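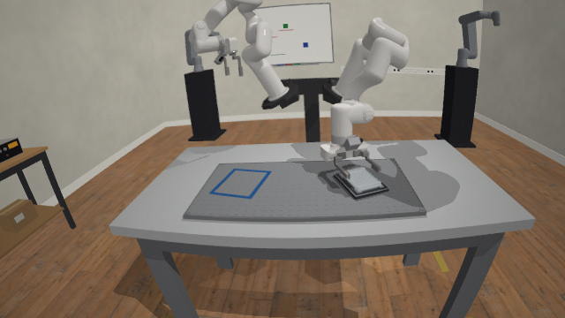

Ticket 782: Radio play-by-play drops out on Pimberg stream after commercial breaks

Status: Closed
Product: Pimberg audio player, web and mobile
Affected: Carnholm home baseball broadcasts

Reported: On return from each between-innings break, the announcer's audio is missing for the first batter. Crowd noise is present. Listeners on the over-the-air signal hear the full call.

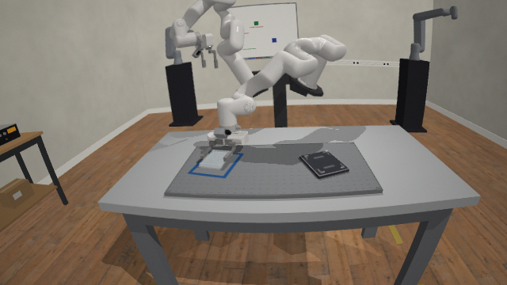 Posted by Nzioka, stream support
7:40 p.m.

Reproduced in the third inning. The crowd mic and the booth mic reach the encoder as 2 separate feeds. The booth feed stays muted after the end-of-break cue, then opens late. Player version makes no difference. Clearing the cache makes no difference.

Encoder log, bottom of the third:
break end cue received
crowd feed open
booth feed held, waiting on code 441
booth feed open, timeout

Code 441 is the old sponsor read marker. Ranby removed it from the break schedule in April, but the Carnholm profile still waits for it before unmuting the booth.

Fix applied during the fifth:
1. Removed 441 from the unmute rule.
2. Set the booth delay to 340 ms to match the crowd feed.
3. Reloaded the profile during a break - a reload in live play cuts both feeds.

Booth audio returned on cue in the sixth and seventh. The archived copy of innings one through five still has the gaps and will be replaced from the station recording.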